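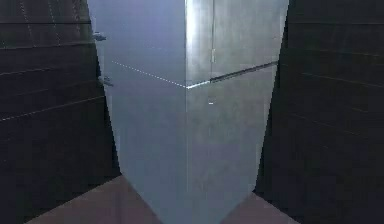 The kitchen run failed again on Thursday and this time I kept the logs, so I can write up what went wrong.

For anyone new, I have been working on a simulated household robot in my spare evenings. The project is called Niteo. It is all software, so nothing gets broken except my sleep. The job is simple enough on paper: find an object, go to it, pick it up, take it somewhere else. I give it 1000 steps to finish.

It used all 1000 and got nowhere. The planner said the path was clear. The base was being told to drive forward and the wheels were turning, but the position hardly changed from one step to the next. No error was raised at any point. The log just says "moving" over and over until the time limit.

I ran it 5 times with the same start. It stuck in 3 of them and got through in the other two, which annoyed me more than if it had failed every time.

The cause was the collision shapes. The planner was using a simplified outline for large furniture, a plain box, while the physics used the full mesh with all its small fittings. The planner's box was 4 cm too narrow on one side. So it planned a route that scraped past, the body caught, and the planner had no idea why.

I then went looking for the same mismatch on other things, starting with the dining area.
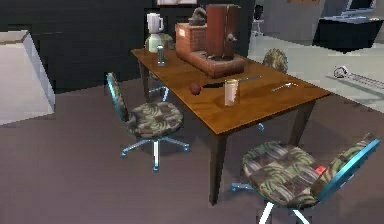 Would it be enough to make every planner box a bit bigger?

It would stop the sticking, but the robot would then refuse gaps it can easily fit through, such as the space between a chair and a table leg. I tried it and it sat still for most of the run.

Swivel chairs are the worst for this. The seat is wide, the column is thin and the base spreads out again near the floor, so one box is wrong at nearly every height. I have split the chairs into separate seat, back and base shapes. Tables now get a top and legs.

Rawiri Mudgway read an earlier draft of this and pointed out that the silent failure is the bigger problem. He is right. On a real machine, driving into something at full effort without noticing is how motors burn out and people get hurt. I have added a check that compares commanded movement with measured movement and stops the base if they disagree for too long.

The stop works in the one test I have written for it. I still need to decide what the robot should do afterwards. At the moment it waits until I restart it.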